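3.2 Tableware and portion size

Portions were recorded in 16 households in Hirken and Melis during December. Each household kept a diary of its evening meal and noted which plate, bowl and spoon had been used for each dish. Households ate from their own tableware, and no standard set was handed out. Earlier work in Pulell had used a standard set, and people there said they served themselves less than usual on dishes they did not know.

Diary entries gave portions in spoonfuls. To turn these into grams, we weighed level servings of cooked rice, lentils and stewed cabbage in the Mallar test kitchen. Heaped servings were left out because they varied too much from one person to the next. Plates were grouped by the width of the well and not by the full width, as food was seldom placed on the rim. Figure 2 shows a plate and a spoon.
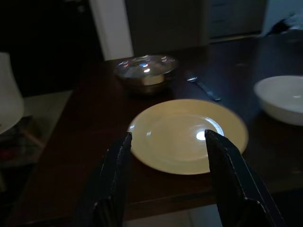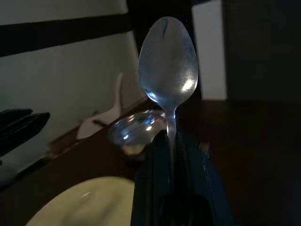 Figure 2. Tableware: round plate with a broad, shallow rim (first picture); metal spoon with an oval bowl (second picture).

3.3 Diary entries and missing data

The households returned 517 entries. Entries with no spoon count were dropped, as were meals eaten away from home. Soup was treated separately, since most households wrote down bowls and left the spoon column blank. Where a dish had been served twice at the same meal, the two servings were added together and entered as one portion. Portions over 300 grams were checked against the written notes before they were kept. Bread was not included in the totals.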